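Handheld gripper demos – how many before training?
Posted 2020-04-02 in Trulmont users

Visitación Olmedo
First time collecting demos by hand. Got 467 so far, all one person, one building. Policy grabs fine near the desks, falls apart anywhere else. Head view first, then a gripper view:
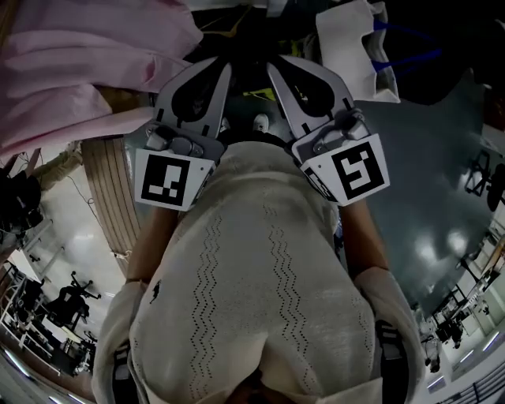
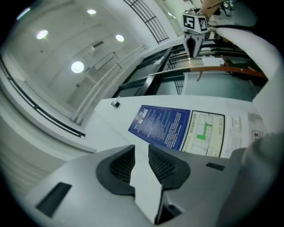

Do I keep going or fix somthing first? Tracking drops out in 8 of the last 13 takes too.

Escobar
More rooms before more takes. Seriously. Also check the tags stay in view – if you turn your wrist too far the pose goes. Slow down at the start and end of each take, throw out the bad ones, dont try to patch them.

plulcombe
same problem here, got 2 more people to record and it helped alot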